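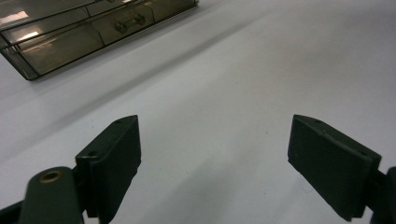

白い天板に置かれた、スモークブラウンの透明な収納ケース。前面に小さな取っ手が付いている。

卓上整理ケース

卓上整理ケース(たくじょうせいりケース)は、机や棚、洗面台などの上に置いて、文房具や化粧品、薬、手芸用品といった細々とした品物を分けてしまうための小型の箱の総称である。卓上収納ボックス、小物ケース、デスクオーガナイザーなどとも呼ばれ、売り場や家庭によって呼び名はまちまちである。引き出しを備えたもの、蓋を上に開けるもの、上部が開いたままの仕切り箱など形は多岐にわたるが、いずれも「小さなものを、小さなまま迷子にさせない」という、暮らしのなかのささやかな願いに応える道具といってよい。

概要

卓上整理ケースは、大きな家具としての収納と、手に持って運ぶ小箱との中間にある。箪笥や戸棚ほどの容量はなく、かといって缶や巾着のように中身が混ざり合ってしまうこともない。内部が仕切りや引き出しで区切られていることが多く、クリップはクリップ、切手は切手というように、種類ごとに居場所を決めておける。使う人の手の届くところに置かれ、一日に何度も開け閉めされるため、見た目の美しさと同じくらい、動きの軽さや角の手触りが気にかけられてきた。

素材には木、紙、布、金属、竹、合成樹脂などがある。現在の家庭で広く見られるのは合成樹脂製で、とくに透明または半透明のものは、開けずに中身の見当がつくという点で好まれている。無色のほか、灰色や茶色をうっすらと帯びたもの、乳白色のものなどがあり、部屋の雰囲気や、どの程度まで中を見せたいかによって選ばれる。

歴史

小物を分けてしまう箱そのものの歴史はたいへん古く、起源をひとつに定めることはむずかしい。日本では硯箱や文箱、針箱、薬箱などがその役目を担い、引き出しを重ねた小箪笥も、商家の帳場や居間の隅で長く使われてきた。裁縫の道具と端切れと、なぜか古いボタンばかりが入っている引き出しを、祖父母の家で開けた記憶のある人も少なくないだろう。

合成樹脂の成形品が家庭に行きわたるにつれて、整理ケースは軽く、水拭きができ、同じ寸法でいくつも買い足せるものになった。この時期の品揃えをよく伝える資料に、家庭用品を扱ったゲムソープ社(Gemthorpe)の製品目録がある。同社の目録は秋の模様替えに合わせて毎年10月に改められ、最も厚い版では3,366点の品目を収めていた。頁をめくると、台所用品と文具のあいだに小物ケースの頁が置かれており、どちらの売り場にも属しきらないこの道具の性格がうかがえて興味深い。

同じころ、ザラク(Zalach)の名で売られた積み重ね式のケースは、天面の浅い縁に次の段の底がはまる構造で知られた。段を増やしても横にずれにくく、引っ越しの際には一段ずつ外して運べたため、学生の下宿や小さな事務所で重宝されたという。

構造

外箱
全体を支える枠にあたる部分で、直方体のものが大半を占める。天面が平らなケースでは、その上に眼鏡や腕時計、読みかけの文庫本などを置くことができ、結果としてケースの上がいちばん散らかるという、よくある光景が生まれる。

仕切り
内部を区画に分ける板をいう。本体と一体に作られた固定式と、溝に差し込んで位置を変えられる可動式とがある。固定式はがたつきが少なく、可動式は中身が変わっても使い続けられる。可動式の場合、仕切り板を一枚外したままどこかへしまい込んでしまうことがあるので、使わない板はケースの底に寝かせておくとよい。

引き出し
横に並べたもの、縦に重ねたもの、その両方を組み合わせたものがある。浅い引き出しは重なりを防ぎ、品物を一目で見渡せる。深い引き出しは瓶や巻いたテープなど嵩のあるものに向くが、底のほうに沈んだ品物はどうしても忘れられがちである。

取っ手
丸いつまみ、横長の棒状のもの、板の縁を切り欠いただけのものなどがある。棒状の取っ手は指をかける場所が広く、両端にふくらみを持たせたものは見た目にも飾りとなる。切り欠きは出っ張りがなく、狭い場所でも袖を引っかけにくい。

透明樹脂と着色

透明な樹脂には、ポリスチレン、アクリル樹脂、ポリエチレンテレフタレートなどが用いられる。ポリスチレンは成形しやすく手頃だが、強い衝撃や一部の溶剤には弱い。アクリル樹脂は透明感に優れ、厚みのある板で作られたものには硝子に似た落ち着きがある。いずれも外見だけで見分けるのは容易でなく、手入れの際には表示を確かめるのが望ましい。

灰色や茶色を帯びた、いわゆるスモーク調のケースは、中身の輪郭を残しながら色の賑やかさを抑えてくれる。さまざまな色の筆記具や化粧品を入れても机の上が騒がしく見えず、白い天板や明るい木の机に置くと、ほどよく全体を引き締める。一方で、暗い棚の奥では中が読み取りにくくなるため、そうした場所には無色のものを選ぶか、前面に小さな札を貼るなどの工夫がなされる。

使い方

卓上整理ケースの使い方に決まりはないが、長く気持ちよく使っている家庭には似通った習慣が見られる。まず品物をすべて机に出し、似たもの同士を寄せてから、よく使うものを手前や上の段に入れていく。このとき、ケースに合わせて品物を無理に分けるよりも、日ごろ一緒に使うものをまとめるほうが戻しやすい。手紙を書く人ならば、切手と封緘用のシールと細いペンをひとつの引き出しに入れておけば、それだけで小さな手紙の支度部屋ができあがる。

家事の手引きとして読まれた『フィッツジェラルド家政読本』(Fitzgerald)は、小物を6つの組に分けることを勧めている。すなわち、書くもの、留めるもの、切るもの、貼るもの、身につけるもの、そしてまだ行き先の決まらないものである。最後の組をあらかじめ認めておくところにこの本のおおらかさがあり、引き出しをひとつ空けておく習慣は、今も片づけの講座などでしばしば紹介される。

設置にあたっては、引き出しを引き切れるだけの余白を手前に残しておく。壁際に寄せる場合は、蓋の開く向きも見ておきたい。滑りやすい天板では、底の四隅に薄いゴムの脚やフェルトを貼ることがあり、前者はずれを抑え、後者は天板の傷を防ぐのに役立つ。

手入れ

樹脂製のケースは、柔らかい布を水で湿らせ、固く絞って拭くのが基本である。汚れが目立つときには薄めた中性洗剤を用い、そのあと水拭きをして、乾いた布で仕上げる。乾いた埃をそのままこすると細かな傷がつきやすいため、先に刷毛などで払っておくとよい。研磨剤入りの洗剤や硬いたわしは曇りのもととなり、アルコールや除光液は素材によってひび割れや白化を招くことがある。

引き出しの動きが渋くなったときは、たいてい奥に紙片や輪ゴムが落ちている。いったん引き出しを抜き、レールにあたる部分を拭いてやれば、動きが戻ることも多い。長らく見当たらなかった消しゴムやイヤリングの片方が出てくるのもこのときで、掃除の手が止まってしまうのは致し方のないところである。

収集と展示

日用品であるがゆえに、卓上整理ケースは使い古されると処分されやすく、古いものがまとまって残ることは少ない。ダムハム生活道具館(Damham)は900点の小箱と整理ケースを所蔵し、そのうち40点を常設の棚に並べている。展示では、引き出しに残された手書きの札や、仕切りの跡もできるかぎり元のままに保たれている。「糸 白」「鍵 よくわからない」といった札の文字からは、持ち主の暮らしぶりがほのかに伝わり、名のある工芸品とはまた違った親しみを覚える来館者が多いという。

関連項目

文箱
針箱
薬箱
小箪笥
書類トレー
整理収納

最終更新:2026年9月21日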